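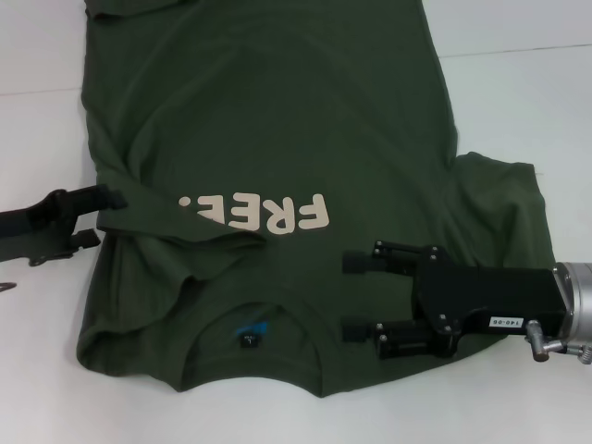 A dark olive-green T-shirt with a crew neckline and cream-colored block lettering.

T-shirt

A T-shirt is a pullover garment for the upper body, normally made of a light knitted fabric and named for the T shape formed by its body and sleeves when laid flat. The standard form has short sleeves, a round neckline and no collar, buttons or pockets. It is worn both as an outer garment and as an undershirt.

Terminology

The spellings "T-shirt," "t-shirt" and "tee shirt" are all in use, and the short form "tee" is common in retail. In trade usage the term covers short-sleeved and long-sleeved garments alike, while a sleeveless version is usually sold as a tank top or muscle shirt. A shirt with a flat collar and a short buttoned placket is a polo shirt. A collarless shirt with a placket is a henley.

History

The T-shirt developed from the one-piece knitted underwear known as the union suit, which was divided into separate upper and lower garments in the late nineteenth century. The upper part, pulled on over the head, was adopted by laborers and sailors in hot working conditions. The United States Navy issued a short-sleeved cotton undershirt in the early twentieth century, and the word was in print in American English by 1920.

The garment became acceptable as outerwear after World War II, helped by its use among returning servicemen and by its appearance in motion pictures of the 1950s. Printed shirts existed before the war as souvenirs and athletic wear, but large-scale printing followed the spread of plastisol inks, which stay flexible after curing and do not dry in the screen.

Fabric

Most T-shirts are made of single jersey, a weft-knitted fabric with a smooth face of V-shaped loops and a back of rounded loops. Single jersey stretches more across its width than along its length and curls at cut edges. Rib and interlock fabrics lie flatter but use more yarn for the same area.

Cotton is the usual fiber. Carded open-end yarn is the least expensive and has a slightly rough surface. Ring-spun yarn is softer, and combed ring-spun yarn, from which short fibers have been removed, gives the most even printing surface. Blends with polyester reduce shrinkage and shorten drying time. Heather shades are produced by mixing fibers of different colors before spinning, or by dyeing a blend in which only one fiber takes the dye.

Fabric weight is given in grams per square meter or in ounces per square yard. Lightweight shirts fall below 150 grams per square meter and heavyweight shirts above 200. Weight alone does not determine opacity, as yarn count and stitch density also affect how much light passes through.

Construction

A basic T-shirt consists of a body, two sleeves and a neckband. The body is either cut from flat fabric as a front and a back panel and joined at the sides, or knitted as a tube with no side seams. Tubular bodies waste less fabric and require less sewing, but each body width calls for a knitting machine of matching diameter. They are also more likely to twist in laundering, a fault known as spirality or torque.

Shoulder seams are closed on an overlock machine, often with a narrow tape sewn in to prevent stretching. The neckband is a folded strip of rib cut shorter than the neck opening and stretched during sewing — the tension holds it flat against the body. Hems at the waist and sleeves are turned once and finished with a coverstitch, which shows two parallel rows on the outside and a looped thread on the inside.

Necklines

The crew neck is the most common neckline and sits close to the base of the neck. The V-neck requires a mitered or overlapped join at the center front and takes longer to sew. Scoop necks are cut lower and wider. Raglan shirts have sleeves that extend to the neckline, so the shoulder seam is replaced by two diagonal seams, front and back.

Printing

Screen printing is the main method for long runs. A stencil is prepared on a mesh screen for each color and ink is forced through the open areas with a squeegee. On dark fabric a white underbase is normally printed first and partly cured before the remaining colors are applied. Plastisol ink must reach its full cure temperature through the whole thickness of the film, and undercured prints crack or wash away.

Discharge printing removes the dye from the fabric instead of covering it, and leaves almost no surface film. It works on cotton dyed with suitable reactive dyes and gives uneven results on blends. Direct-to-garment printing applies water-based ink with an inkjet head and is suited to short runs and photographic designs. Heat transfers are printed on a carrier film and pressed onto the shirt.

The economic point at which screen printing overtakes inkjet depends on the number of colors and on setup time. In a comparison by the textile engineer Lorraine Hollis, a single-color design became cheaper to screen print well before a run of 400 pieces, and the advantage at 2000 pieces was large enough that press speed mattered more than ink cost.

Sizing

Sizes are usually given by letter. The two measurements quoted by manufacturers are chest width, taken flat below the armholes, and body length, taken from the high point of the shoulder to the hem. No single standard governs these figures, and shirts with the same letter size from different makers can differ noticeably in both.

Care

Cotton jersey shrinks mainly in length during the first launderings unless the fabric has been compacted or preshrunk. Washing inside out reduces abrasion of the print. Plastisol softens under direct heat and can stick to an iron, so printed areas are pressed from the reverse side or through a cloth.

See also

Henley shirt
Jersey (fabric)
Polo shirt
Screen printing
Undershirt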